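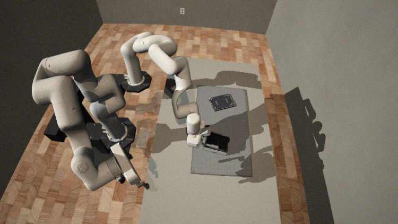 Two arms, one mat: the farther arm has its gripper at the black box in the Zonlow simulator.

I went along to the Stulorura open day in Zonencombe thinking I'd stay half an hour and be home for lunch, and I ended up getting back after three with cold feet and a bag full of stickers. If you missed it, they're planning another one in December, so put your name down early. All 124 spots went for this one, and the sign-up sheet at the library had a line of people on the bottom hoping somebody would pull out!

They ran us through in groups of 24, starting at the old Queiroz building on the corner (most of us still call it the carpet place). The front half is offices now, painted a very cheerful green, and the back half is where the demonstration was. I'd pictured big factory machines and sparks. Most of the morning was spent looking at a simulator called Zonlow, which is a computer-made room with computer-made robots in it, put up on a big screen so even the people behind the tall fellow in the hat could follow along.

The room in the simulator has a lovely parquet floor, better than mine, and there's even a little white power outlet on the back wall. Two pale arms are bolted down beside a long table, and the job is all about a couple of dark things lying on a grey mat. Our guide explained that the team tries its ideas out in there before going anywhere near a real machine. A mistake costs them a restart and a bit of grumbling, and they can leave it going overnight while everybody's at home in bed. She said they'd put 88 different versions of the same small job through it last month. I asked if she ever got bored of it and she said yes, very.

What got me was how slow and careful the moves are. One arm would come down over the mat, stop, think about it, and shift over by a hair. The kids in front of me were whispering "go on, go on" at it like it was a hockey shootout. There was a proper groan when one run had to be started over, and a big cheer a few minutes later when the guide called the next one good.
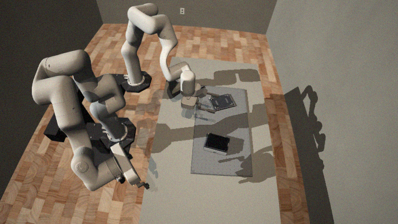 Another view from the Zonlow demonstration, with one gripper over the far end of the mat and the nearer arm's fingertips beside the table.

I was also quite taken with the shadows. They fall right across the table and there's a great big one of an arm up the side wall, and I spent longer looking at that than I should admit. One of the programmers told me the lighting matters because software that has only learned in one kind of light can get muddled in another. I'm passing that along as best I understood it.

After the demo we had a question time, which ran well over. Somebody wanted to know about jobs, as you'd expect, and the answer was that Stulorura hopes to take on a few local people for testing and office work next year — no number was given, and I did ask. Somebody else wanted to know if the arms could fold a fitted sheet. Not yet, apparently. I can't either, so we're even.

My only complaints are the parking and the heating. There's hardly anywhere to leave a car on that side of Zonencombe once the bakery gets busy, and the back room was freezing. Wear a sweater. The coffee was good though, and they'd ordered 100 butter tarts, which were gone before the second group even got in the door. (I had two. Sorry, second group.)

The December day will have the same tour, plus a turn at the controls of the simulator for anyone over ten. It's free, and sign-up is at the library desk again. Doors open at 10 a.m., and the guide said to come in by the side entrance as the front one sticks.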